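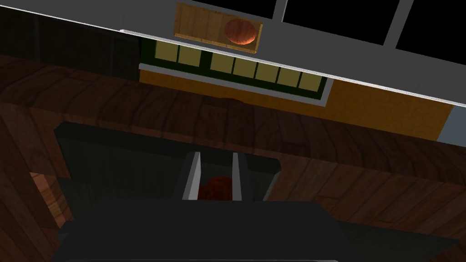

週末に来る旅行者は、行き先をいつ決めているのか?

大半は着いてから決めている。少なくともSkevari半島では、宿に荷物を置いて、フロントの脇にある地図をめくりながら翌日の行き先を選ぶ人がいちばん多かった。

4. 半島の「残り半分」はなぜ歩かれないのか

4.1 調査のきっかけと場所

前の節では宿泊統計の話ばかりしてしまったので、ここからは私が歩いた範囲の話をしたい。Skevari半島に来る人は、まず間違いなくLarentの港に行く。絵はがきになっているのも、雑誌の表紙になるのもLarentだ。私も最初に来たときは港で魚のスープを飲んで、堤防を一往復して、それで半島を見た気になって帰ってしまった(いま思うとずいぶんもったいない!)。

ところが港から峠をひとつ越えるとWondumという集落があって、ここの浜がとてもいい。砂が粗くて裸足だと少し痛いのだけれど、夕方の光がよく入るし、潮が引くと隣の入り江まで歩いて渡れる。バス停から浜までは900メートル。それなのに人が来ない。なぜだろう、というのが本節の出発点である。

調査票はLarentのバスターミナルと、峠の途中にある宿Sætherの食堂に置かせてもらった。配り始めたのは2000年5月19日で、回収は6月の末まで続けた。有効回答は753件。質問はできるだけ短くして、裏面に手書きの地図を描いてもらう欄をつけた。この地図の欄が思いのほか人気で、余白に犬や船まで描いてくれた人もいる。集計には使えないけれど、読んでいてとても楽しかった。

4.2 回答からわかったこと

まず、Wondumの名前を知っていた人は43パーセントだった。私はもっと低いだろうと予想していたので、これは意外な数字である。つまり名前は届いている。届いていないのは行き方のほうで、自由記述を読むと「バスがあるとは思わなかった」「峠は車でないと無理だと聞いた」といった書き込みが何度も出てくる。

もうひとつ気になったのは帰りの便のことだ。浜に行かなかった理由として、行きの不便さよりも帰りの不安を書く人が目についた。最終バスを逃したらどうするのか、タクシーは呼べるのか、浜のそばに待てる場所はあるのか。私自身、一度乗り遅れて峠まで歩いたことがあるので気持ちはよくわかる。夏の日暮れ前ならそれも悪くない散歩なのだが、子ども連れに勧められるかといえば話は別だろう。

手書きの地図のほうにも同じことが表れていた。Larentの市街は路地まで細かく描かれているのに、峠の向こうは白いままか、矢印が一本引いてあるだけ、というものがとても多い。行ったことのない場所が白くなるのは当たり前といえば当たり前だ。ただ、Wondumに行ったと答えた人の地図でも、途中の道は省かれがちだった。バスの窓から見えるはずの段々畑や古い灯台がほとんど出てこないのは、地元びいきの私としては少しさびしい。

図1 開いた二本の指の間に見える石壁(CGレンダリング)
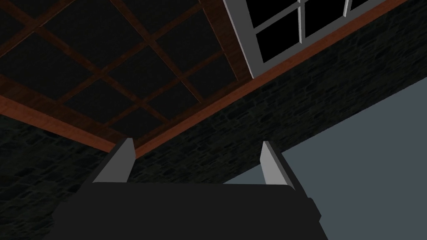

4.3 歩く道を比べてみる

そこで、半島の東側を通る散策路を13本選び、すべて自分の足で歩いてみた。選んだ基準は単純で、始点か終点のどちらかにバス停があること。装備は運動靴と水筒、それに観光案内所でもらえる無料の地図だけにした。週末の旅行者が持っていそうなもので歩かないと、比べる意味が薄くなると思ったからである。

歩いてみると、道そのものの難しさで困ることはほとんどなかった。困ったのは入口である。生け垣の切れ目から入る道、農家の納屋の横を抜ける道、標識はあるのに裏側を向いている道。どれも一度わかってしまえば何でもないのに、初めての人はたいてい通り過ぎると思う。Wondumへ下る道などは入口さえ見つかればあとは一本道で、途中に湧き水まであって、私はすっかり気に入ってしまった。

反対に、Larent側の海岸路はとにかく案内が多い。同じ曲がり角に似たような標識がいくつも立っていて、どれを見ればいいのか迷うほどだった。せっかくの標識なのだから、峠のほうに少し分けてもらえないだろうか。これは論文に書くことではないかもしれないが、歩きながらずっとそう思っていたので書いておく。
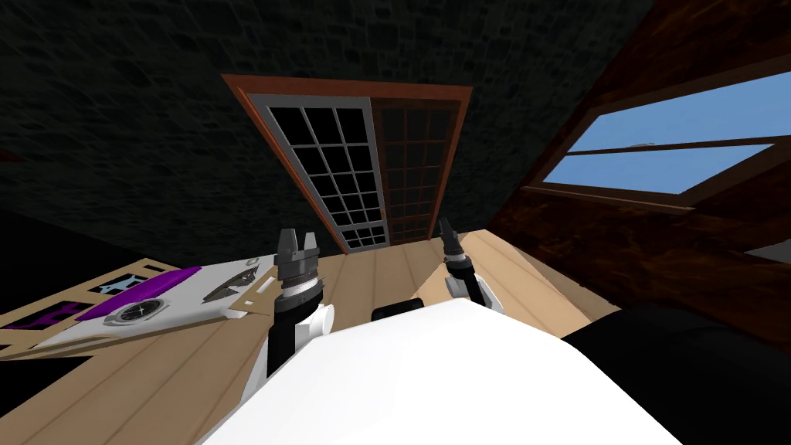

読了時間の目安:6分

4.4 宿の役割と、残った疑問

最後に宿の話をしておきたい。Sætherに泊まった人の回答は、Larentに泊まった人の回答とかなり様子が違っていた。前者には翌日に浜へ行くと書いた人が目立ち、しかもその多くが帰りのバスの時刻まで書き添えてくれている。食堂の壁に大きな時刻表が貼ってあるので、朝食を食べながら自然に覚えてしまうのだと思う。私も三日目にはすっかり暗記していた。

もちろん、もともと静かな場所が好きな人がSætherを選んでいる、という見方もできる。今回の調査票では宿を選んだ理由を聞いていないので、そこは何とも言えない。聞いておけばよかった、と集計しながら何度も思った。次に配るときには必ず一問足すつもりである。

それから季節の問題も残っている。初夏の半島は日が長く、風も穏やかで、どの道もいちばん歩きやすい。秋の終わりに同じ質問をしたら、帰りの便を心配する声はもっと増えるのではないか。冬の時刻表では峠を越える便が減ってしまうので、次節ではその減り方を路線ごとに見ていくことにする。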